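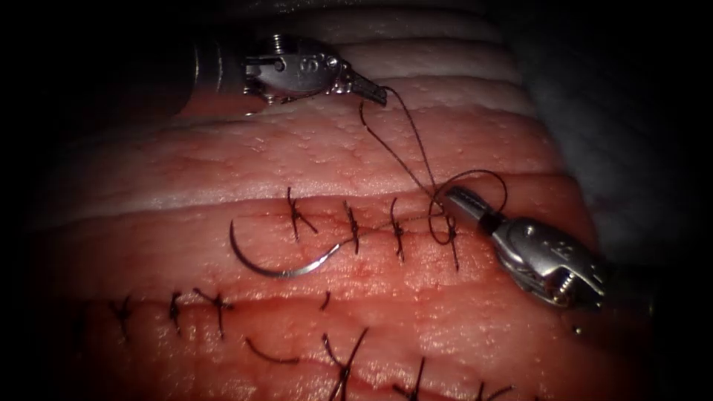

Benedek Juhász went down in the second quarter of a preseason game in October, with no defender within arm's length of him. He planted his left foot to change direction at the top of the key, and the knee folded. He got up by himself and walked to the bench. He even asked to go back in.

The team doctor said no. A scan the next morning showed a torn anterior cruciate ligament, and the Rosenis guard, who had played 73 games in a row, was out for the season.

Players talk about the surgery as the big event, but Juhász hardly mentions it. He was home the same night. What he remembers is the Tuesday after, when a physical therapist asked him to tighten his thigh muscle and nothing happened.

"I was looking at my leg and telling it to move," he said. "It was like talking to somebody else's leg."

The first weeks were spent on small things. He worked on getting the knee fully straight, then on bending it, then on walking without a limp. He slept badly. The team was on the road for much of that stretch, and he watched the games on a laptop with the sound off.

By midwinter he was in the weight room at 7 in the morning, before the rest of the roster came in. The strength tests were done on a machine that compares one leg with the other. His left leg first measured at 70 percent of the right. Rosenis does not let a player run full court until the gap is much smaller than that, and the club would not budge when Juhász pushed to start sooner.

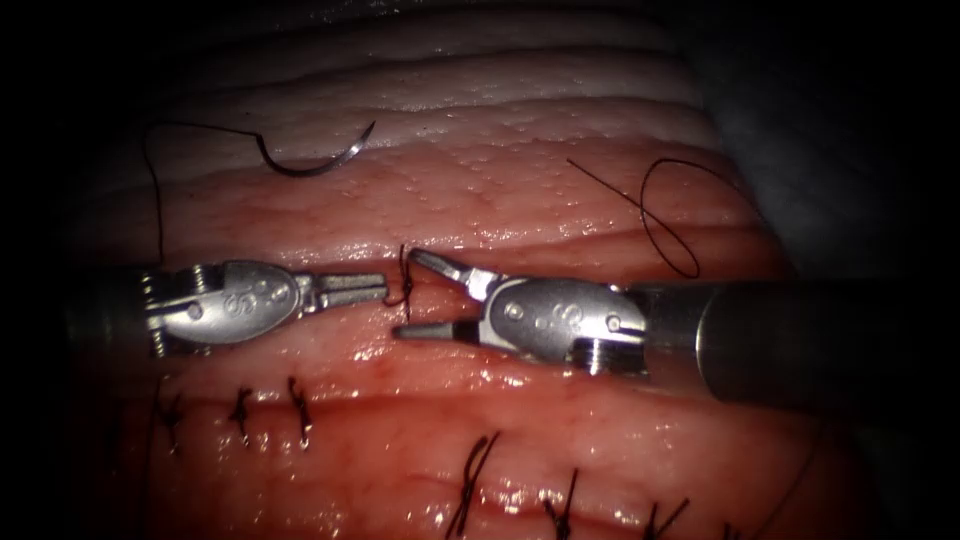
Rostam Nazari thought the club was right to hold him back. He had returned early from the same injury while playing for Ponon, he said, and spent the next season favoring the good leg without knowing it. His jump shot went flat, and by spring his other knee hurt as well.

"You pass the test in the gym and you think you're done," Nazari said. "Then a guy drives at you and you take one extra step before you cut. Everybody on the floor sees it."

That extra step is what Juhász is working on now. He does closeouts, slides and hard stops, 50 of each on a good day, fewer when the knee swells. Contact drills came last. In his first scrimmage he passed up two open lanes to the rim and settled for jumpers – he made one of them.

He has not been given a return date. Rosenis opens at home against Kaneko, and he will travel with the team whether he plays or not. For now he is limited to half-court work, with a day off between sessions.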